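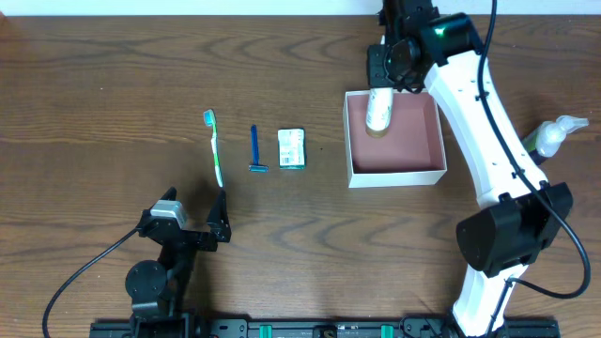
Anum Rind thinks I've got boxes all wrong. You don't sort a drawer by what things are, she told me over the phone, you sort it by when you reach for them, and if your hand cream lives with your sun cream just because they're both cream then you deserve to be late for work every day of your life.

I'd rung her for a bit of sympathy. I had spent a whole wet Sunday at the table with the contents of my bathroom cabinet, my bedside drawer and that awful carrier bag that has followed me through three house moves, and I'd got as far as making piles. Anum sorts out other people's cupboards for a living, mostly round Trullanstead and the villages on the Inesstead side, and she has very little patience with piles.

So I started again, her way. One open box on the table, a shallow square one, and the only things allowed in it were the things I use before I've had a cup of tea. Face wash. Deodorant. The little white bottle I always knock into the sink. I stood there with each one in my hand, trying to be truthful about it, and it was surprisingly hard! I own a very nice body oil that I'd have sworn I used most mornings. I last opened it in May, on my sister's birthday.

The box matters more than I'd expected, too. I've bought plenty of organisers over the years, and nearly all of them were wrong in the same way: too deep. Put a bottle in a deep box and it falls over behind another bottle and you never see it again. What you want is a low-sided thing where the tops poke out and you can lift something straight up without moving its neighbours. No lid. Lids are where good intentions go to die, in my house anyway – I put something down on top of the lid, then something on top of that, and by Thursday I've got a shelf.

Colour is up to you, but I've come round to a pale box with something a bit warmer inside. My old ones were dark grey all over and I couldn't find a hair grip in there with a torch. A soft pink floor shows up everything, dust included, so it gets wiped.

I asked Anum about dividers, because I love dividers. She sighed. Her rule is to live with the box for a fortnight first and see where things end up on their own, and then, if two things keep barging into each other, cut a bit of card and stick it between them. She once had a client in Inesstead who'd spent £800 on fitted drawer inserts and kept her toothpaste on the windowsill.

Mine cost a good deal less than that. I got a set from Janjua, the hardware shop by the bus station, where they keep them at the back past the mop heads and you have to ask. Plandano do a similar square one with thinner rims, which I think looks smarter on an open shelf, though they only sell them in sets and I really didn't need the lot (I bought the lot).

A word about tipping things out, as that's the bit people rush. Clear the whole table first. I mean the fruit bowl, the post, the candle, everything. Bare wood and good light make a huge difference to how ruthless you can be, and a tired old tube of something looks a lot more tired with nothing round it. Check the caps while you've got each one in your hand. Wipe the bottoms of the bottles before they go in, or you'll have sticky rings by the weekend. Anything with a loose pump top goes in a corner where it can lean.

Then the second box, which is for evenings, and the third, which Anum calls the sometimes box. Plasters, travel sizes, the posh shampoo sachets. Mine filled up far too fast and I had to go back through it twice. She allows one sometimes box per person and won't be talked round, even when you point out that you've got very changeable skin.

The carrier bag has gone, by the way. At the bottom of it I found four combs, a hotel sewing kit and a key that doesn't fit anything in this house. I've put the key in the sometimes box, and I haven't told Anum yet.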